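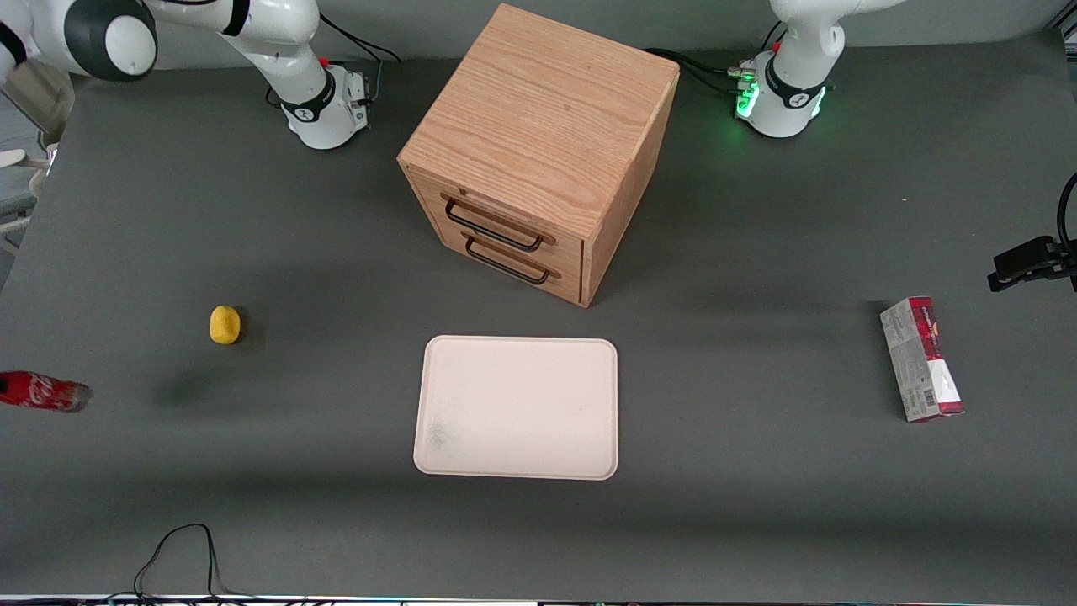
Foto: Werkstatt Grestus

3. Februar, Wartungstag an der Zweiarmzelle. Die Zelle heißt bei uns Nakpan, steht so auch im Wartungsbuch.

Zuerst die Basis. Schrauben am Fuß beider Arme mit dem Drehmomentschlüssel nachgezogen. Links war eine locker, rechts alles fest.

Dann die Kabel. Hinter dem rechten Arm läuft ein ganzes Bündel in einer Schleife nach hinten. Die Schleife bleibt so weit, sonst zieht es am Stecker, wenn der Arm ganz ausfährt. Zwei Kabelbinder getauscht.

Der Schrank mit den zwei Schubladen bleibt zwischen den Armen stehen. Wer ihn verschiebt, muss die Positionen neu einlernen. Das dauert bis zu 50 Minuten.
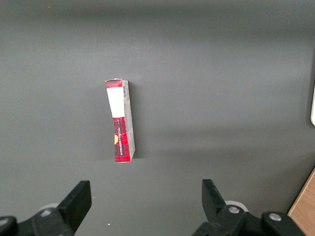 Beim Greifer schaue ich immer zuerst auf die Schrauben an den Fingerhaltern. Nach 800 Zyklen werden sie geprüft, egal ob etwas klappert oder nicht. Schraubensicherung mittelfest, nur ein Tropfen.

Danach Nullpunkt der Finger neu gesetzt — ganz zufahren, Wert speichern, wieder auf. Abweichung lag bei 2 Schritten, das ist in der Toleranz.

Zum Schluss 7 Griffe auf schmale Kartons, langsame Fahrt. Bei Ukell machen sie das gleich mit voller Geschwindigkeit, mir ist das zu früh.

Offen ist noch die Kabelklemme am Tischrand. Ersatz ist bestellt und kommt im März.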